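I've gone over to plastic mailers for the Dendovden swap parcels, and I'm not going back! White ones, with a bit of red printing, and they squash down around anything.

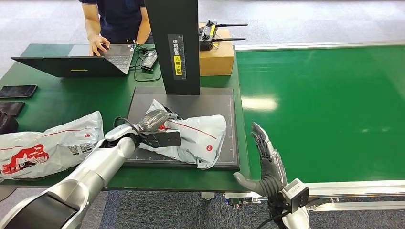

My old boxes ate up half the closet (and the tape, my goodness). I can get 34 mailers into one drawer now — flat, if I'm patient. Crumpled ones get smoothed out by hand and go round again, with a new label stuck over the old code so the parcel doesn't head back to Costitz.

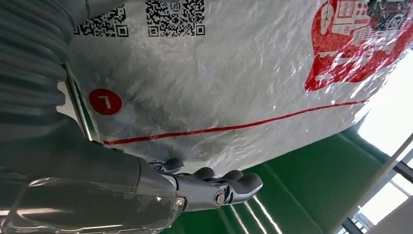
Suha Saliba writes that she turns hers inside out before reusing them, and that three trips is her limit before the seams start to go.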